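Sastilcombe guest rooms: where we've got to
Progress report for the Lightfoot fund, January

Dear Mirjam,

You asked for a page and I'm afraid you're getting a bit more than that, but it has been a busy few weeks and I'd sooner put it all down while I remember it.

The big thing first. The ground-floor washroom is in use! When I last wrote we still had the old pedestal basin with the crack in it, and Trevor Pearce was telling me every other day that it would see us both out. It didn't. It came away in two pieces the morning the Olari people arrived, so that settled that argument. The new counter took three visits to get right, mainly on account of the front edge, which I wanted curved (so many people have caught a hip on the old one) and which meant the template had to be done again. I know you had your doubts about black marble. I had them too, and every water spot does show, but it looks so much smarter than the sample did and I've stopped grumbling.

We've also settled on how the counter should be laid out for guests. We began with far too much on it: a tray, a tumbler, a little dish, a card asking people to reuse their towels. All gone now. It's soap up by the tap and one folded white towel towards the front, and that's the lot. Wiping down is much quicker with nothing to lift off and put back.

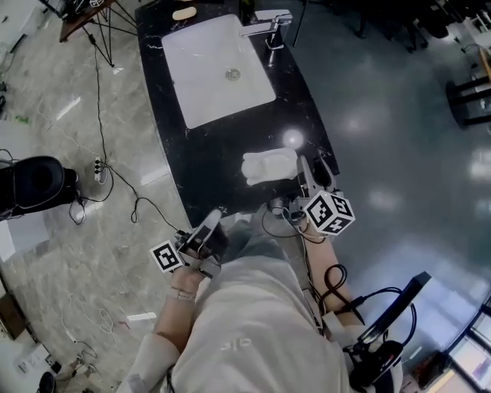 The washroom counter with its white basin, the soap at the back and the towel folded at the front.

Trevor would like the towel moved to a rail, and he may well be right, but a rail means drilling and I'd like to leave the walls alone until the painting is finished. Could we talk about it when you visit?

The soap is the plain oval sort from Ristodetti. I ordered 200 bars, which sounds mad, but it brought the price down and they're small, so they do go. They're stacked in the linen cupboard and the whole landing smells lovely.

Now the less cheerful bit. We are £700 over on the washroom. Most of that is the second template and the extra fitting visit, and the rest is the lever tap, as the cheaper one I'd put in the budget had a spout too short to reach properly over the basin. I can cover it from what we set aside for curtains, if you're happy with that, and we'd carry on with the old curtains until the summer. They're not so bad with the light off.

Still to do downstairs: the cables want tidying up off the floor and putting into some sort of trunking, and I need to choose a mirror. I've looked at seven so far and disliked them all. Upstairs we haven't started, apart from Trevor measuring the alcove twice and getting two different answers.

I'm here most days, Sunday included, so ring whenever suits. If you could let me know about the curtain money before I pay the final Olari bill, that would be a great help.

With very best wishes from all of us at Sastilcombe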